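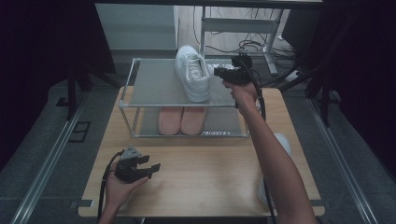

Musculoskeletal Rehab, Week 6
Running shoes and injury: reading the trials
Handout updated 2025-12-04

Most of you will be asked "which shoe should I buy?" in your first month of practice. The usual answer is to match the shoe to the foot: stability for the flat foot, cushioning for the high arch. Before you repeat it, ask where it came from. Foot posture explains very little of who gets hurt, and I have yet to see a wet footprint on a piece of paper predict anything.

Our worked paper is the Brollik trial. 258 recreational runners, two levels of midsole hardness, followed from November until spring. Points to argue over in seminar:

Injury was self-reported through the Runside app. Any pain that stopped one run counted. Is that an injury?

60 runners dropped out. The authors say this was "balanced between groups" and leave it there. Check the table – it gives totals only, with no reasons.

The headline is a 30 percent lower relative risk in the softer shoe. Find the absolute difference, then the confidence interval. Would you change your advice on that?

Training load was adjusted for by weekly distance. No pace, no hills, no history of previous injury. I find that last one hard to forgive.

Comfort as a guide to choice gets a kinder press at the moment. It's cheap and harmless advice, but the evidence is thin there too – please don't swap one slogan for another.

Reading before next week: the Drendby cohort, methods section only. Bring 1,000 words on how you would define a running injury.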